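Lumlow Help Boards > Automation > Kits and Trainers

Is the Gedar two-arm kit good enough for soft bags with a zipper?

Asked by plakala_repairs
Tags: two-arm, grippers, soft goods, Gedar, buying advice
Viewed 343 times

Hello to all. I work in a small shop where we repair and check rental picnic equipment. We are four persons. The most boring part of our work is the lunch bags and cooler bags that come back. Each one must be opened, emptied, looked at inside, closed again and put on the shelf. We receive 200 of them in a usual week, and in summer more.

I have an offer from a dealer for the Gedar two-arm tabletop kit. It has two arms, two parallel grippers, one head camera and the software with which you teach a task by moving the arms by hand. The dealer also offers the Longo service plan, where they come for two days, help to record the first task and then train it for you. I am allowed to choose only one extra, either the service plan or the second set of fingers (the soft ones).

What I want to know from people who really have it:

Can it open a zipper on a bag that does not stand by itself? In the sales video they use only cardboard boxes and one hard pencil case.

How many recordings did you need before it worked most of the time?

Is the Longo plan worth the money, or is it something I can learn from the manual? I can program a little, but I never trained any model.

I don't need speed. If one bag takes two minutes it is still fine, it can run while we do other work. But it must not tear the lining, this is what costs us money.

Thank you in advance, and sorry for my English.

3 answers, sorted by votes

hinge_and_loop
Accepted by the asker

I have used this kit for one winter and I will try to answer in your order. I am also not a native speaker so we will understand each other.

First the zipper. Yes, it can do it, but you need to think about which hand does what. A soft bag goes with the zipper when you pull. If only one gripper works, you drag the whole bag over the table and nothing opens. So one gripper must hold the bag and the other must pull. This sounds simple, but in my first recordings I changed the holding hand very often, one time left and one time right, depending on how the bag was lying. The trained model was then confused and sometimes both hands went for the pull ring together. After I decided that left always holds and right always pulls, it was much better. I threw away the first 100 recordings and did not miss them.

The metal ring on the zipper matters a lot. With a big ring, the standard black fingers catch it well. With a small flat puller they slip. We put a split ring on every bag with a small puller, it costs almost nothing. Please look at your bags before you buy anything, maybe you need the same.

Second, the number. For one type of bag, in one position, we had a usable result after 200 recordings. For the task with the bag turned in different directions we needed many more, and I stopped counting. The dealer will tell you a smaller number. He is not lying, but his number is for a task like "take block, put block".

Third, the lining. The fingers have a hard tip, and in the factory setting the closing force is too strong for a foil lining. You find it in the menu under Gripper, then Force limit. Set it low and go up step by step until the flap doesn't fall out anymore. Take the flap at the binding, at the edge, where the material is folded and sewn. Never let the finger go in the middle of the foil. I teach it always with this rule and I have had one small scratch the whole winter.

I work on one of the teal cooler bags like this: left finger across the top near the strap, right finger on the rim of the flap, and then the flap stays tilted back and the camera has a view inside.

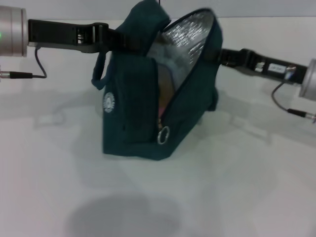
What I would check before paying

1. Ask the dealer to run a soft bag in front of you. Bring your own. If he says the demo unit is only set up for boxes, come another day. Mine agreed after some emails.

2. Look at the cables. On my unit they hang down under the fingers in a loop. When the arm goes low they can touch the bag, and a handle loop can catch on them. I tied mine up with a soft strap, but leave enough length for the wrist to turn, otherwise you pull on the connector.

3. Light. The silver lining is a mirror for the camera. With a lamp straight over the table we had white spots and the model did not see where the edge was. Two lamps from the side, with baking paper in front, solved it for us. It is ugly but it works.

4. Table color. White is good for dark bags. If you have white or light gray bags, buy a second mat in another color. Do not mix the mats inside one set of recordings, or mix them a lot. A little mixing was the worst.

5. Ask what is included in the software license after the first year. In my contract the training on their server is included only for twelve months, later you pay per job. You can also train on your own computer, but the manual for this part is thin.

About your choice of the extra: I would take the soft fingers and not the service plan, if you can program a little. The manual for recording is clear, with many pictures. The soft fingers cannot hold the zipper ring so well, I must say this also, so for you maybe one soft and one hard. The set is sold as a pair, so you will have one of each left over.

Comments on this answer

plakala_repairs: Very helpful, thank you. One hard and one soft, I didn't think of that. Did you need to calibrate again after the change?

hinge_and_loop: Yes, each time you change a finger. It takes ten minutes. The soft one is a little longer, and without calibration it pushes on the table.

plakala_repairs: And the emptying? Do you do this with the robot too?

hinge_and_loop: No. We only open, take the photo of the inside, and close. Emptying I do by hand. People leave everything in there and I don't want to teach a robot about old yogurt.

northbench

I had the Longo plan, so I can write only about this part.

They came on a Wednesday with one technician for both days. The first day was mostly mounting and calibration, which I could have done alone. The second day was good. He looked at our recordings and deleted almost half, and he explained why for each one: too slow at the start, hand waiting in the air, the bag pushed away and then pulled back. I learned more from this than from the whole manual. After that, they trained the model and sent it in a week.

What I did not like: if the result is not good, the second training is not in the plan. It is written in the contract, on the last page. Ours worked on the bags we recorded and failed on the same bag in another size. They offered a new visit at full price.

So my opinion, if nobody in your shop has ever recorded a task, the plan saves you maybe one month. If you have time in the quiet season, for example February, then do it alone. For our shop I would not buy it a second time. The kit itself yes.

Also ask if the plan includes the closing of the bag. For us opening and closing were counted as two tasks. Closing is harder, by the way. The zipper must be straight at the beginning, and a soft bag is never straight. We get it right on most bags, but one person has to stay near.

Comments on this answer

hinge_and_loop: I agree about closing. I press the flap down with the holding hand first and only then go for the ring.

tapio_77

Just buy bags with velcro, problem solved.

Comments on this answer

plakala_repairs: The bags belong to the rental company, we only repair them. But thank you.

Update from plakala_repairs

I visited the dealer with two of our bags, one with a large ring and one with a small puller. The large ring was opened by remote control without a problem, I moved the arms myself and it took me several tries to get the feeling. The small puller slipped every time, exactly as written in the first answer. I have ordered the kit with the soft fingers and a box of split rings. The delivery time is six weeks. When I have my own recordings I will write in a new thread how the closing goes, and which force limit I use for the thin lining.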